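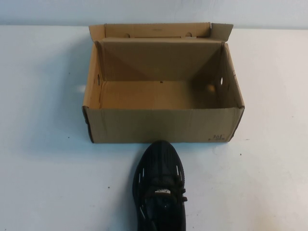

Where do the shoes go?
In with the shoes. One box, the one with the hand holes, and write SHOES on it before you tape it.

That was how Padmavathi Nair ran a move. You asked, she told you, she was already in the next room. Remzi wrote SHOES on the back of his hand because the marker was right there and the box wasn't.

Four hours. The van was at two. The apartment on Pila Street had to be empty by three, swept, keys on the hook, and the kitchen still had a full drawer of spoons in it. Whose spoons? Three people had lived here and every one of them owned spoons.

"Nevzat! Spoons!"

"Mine," from the bathroom. Then, "Some of them."

"Which?"

No answer. Water running. Remzi tipped the whole drawer into a pillowcase and tied a knot in it.

He went back to the shoes. There were more than he'd thought. Under the couch, behind the door, two on the balcony gone stiff with weather. Nevzat's work boots. Padma's good heels in a grocery bag, she'd worn them once, to the Clullia interview, and got the job, and never put them on again. That was why she was leaving. Clevport, a desk, a badge. A room in a house with a woman called Ngaio Goodwin who had sent a long email about the recycling.

Nevzat was going to his cousin's. Remzi was going -- well. He had a couch till the end of the month. Bayu Hartono's couch, Bayu's cat. After that he'd see.

"You're standing," said Padma, going by with a lamp.

"I'm sorting."

"You're standing and holding a shoe."

He was. Black sneaker, just the one. He looked for the other one. Not under the couch. Not behind the door. He checked the balcony again, stupidly, there was nothing out there now but the plant nobody had watered.

"Whose is this?"

Padma put down the lamp. She took the sneaker off him and turned it over, like the answer would be on the bottom.

"Not mine. Too big. Nevzat?"

Nevzat came out with wet hands and a shower curtain over his shoulder. Looked. "No."

"It's got to be yours."

"I know my own shoes, Remzi."

"Well it isn't mine."

So the three of them stood there looking at it. Ten past ten. Somebody's phone buzzed on the counter and got left.

"Pathak," said Padma.

Oh.

Pathak had had the small room. First year, before Nevzat. He'd paid his rent in cash in envelopes with the month written on the front, and he made a huge pot of rice every Sunday whether anyone was home or not. He ran in the mornings. He used to come back with his face bright red and stand at the sink and drink out of his hands. Then in December his father got sick and he went home for two weeks and it was for good. His brother came for his things. A quiet man, double parked. He took everything down in one trip and a half.

"He missed one," Remzi said.

"It's been here the whole time?" Nevzat had never met him. He'd slept in the small room for over two years with that man's shoe somewhere in it. "Where was it?"

"I don't know. I just had it in my hand."

"So chuck it."

"You can't chuck it."

"It's one shoe!"

"What if he's still got the other one," Padma said.

Nevzat laughed, and then he saw her face and went off to find the packing tape.

They didn't have time for this. The rug wasn't rolled. The freezer was full of ice and one bag of peas. Remzi did the rug, badly, and stood it in the hall where it slid down the wall every few mintues. He did the books. He did the bathroom shelf, sweeping it with his arm into a bag, all of it, let them sort out the razors later. Padma wrapped plates in newspaper and didn't talk. She got like that. He used to think she was angry and it had taken him a year to learn she was only adding something up.

At noon Nevzat made eggs in the one pan left, and they ate them standing, with the spoons out of the pillowcase. He'd had to undo the knot with his teeth.

"I've got an address," said Padma.

"For what?"

"For him. He sent me a card. When I passed the exam." She wiped her mouth. "I never wrote back. I ment to."

Remzi didn't know there'd been a card. He thought about Pathak picking it out, writing it, walking it to a mailbox. He'd thought the man had just stopped, once he was out the door. He'd thought that was what people did.

"It'll cost more than the shoe," said Nevzat, but he was looking around for a smaller box as he said it. There wasn't one. They'd used them all on Padma's plates. A mug box would do, if you took the mugs out, so he took the mugs out and put them in the oven.

"Not in the oven!"

"I'll remember."

"You won't."

Paper. Tape. The marker had gone soft and Padma had to press. She wrote the address from her phone and then she tore the flap off a cereal packet for a note and sat down on the floor with it, the first time she'd sat all day.

What do you say, though? Remzi watched her write Dear and stop.

"Tell him we're moving," he said. "Tell him where everyone's going."

"Where are you going?"

"Put Bayu's."

"Bayu's isn't an address, it's a couch."

"Put it anyway. He can send me a card."

She wrote for a while. It went over onto the printed side, small, around the edge of the cereal bowl. Nevzat wanted to sign it too. He said he'd had the room, hadn't he. He put his name and under it, thank you for the shelf, because there was a shelf in there, a good one, and he'd always wondered who put it up.

A horn downstairs. Twenty to two. The van was early.

"The rug," said Padma. "The lamp. Who's got the keys?"

Remzi had the keys. He had the keys and the pillowcase and the parcel under his arm, and he took the stairs down fast, sideways, and the mugs were still in the oven.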